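Why Does a Glaze Shine?

A plate begins as clay. Clay is made of very small, flat grains with water between them. The water lets the grains slide, so wet clay can be pressed into a shape.

Drying comes first. The water leaves the clay and the plate shrinks a little. A dry plate is hard but weak. If it is put in water, it turns back to mud.

Next comes firing. The plate is heated in a very hot oven called a kiln. The grains join together and the clay can no longer turn to mud. Many plates are fired twice, once before the glaze goes on and once after.

Glaze is a mix of ground minerals and water. In the kiln it melts, spreads, and cools into a thin coat of glass. Metals in the mix give color. Copper can make green. Cobalt makes blue. Iron can make brown.

Plates on a rack with a wooden shelf 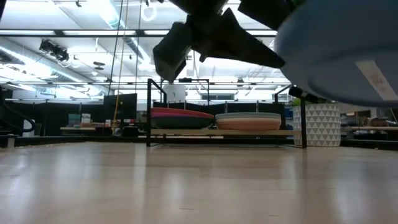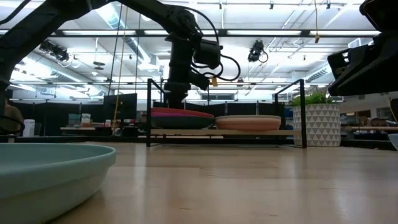
A glaze must shrink at nearly the same rate as the clay under it. If it shrinks more, it is pulled tight and fine cracks form. This is called crazing. If it shrinks much less, it can flake off at the rim.

Words to know: clay, kiln, glaze, crazing.

Text by Youssra Shehata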